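Kanako Ishida and I finally wrote down our house rules for the toy sorting task at Zatow, and wow, we should have done it back in March. It started as a sticky note and grew to 22 lines (sorry, Ozan Sönmez, I know you asked for one page!).

My favorite is the slow approach rule. The arm drops its speed before the gripper gets near a cube, every single time, even if you've run it 700 times and you're feeling lucky. The other one I'll fight for: toys start out in the tray, so everybody begins from the same kind of mess.

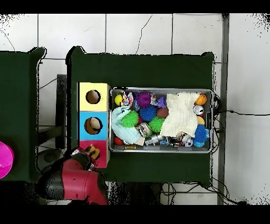

Kanako also wants 2 people to sign off on any change to the speed limits, and I grumbled for a whole lunch before giving in. She's right, I've nudged a setting at 6 p.m. and forgotten all about it by morning. Still arguing over cable routing, so that part of the sheet just says "ask Kanako" for now.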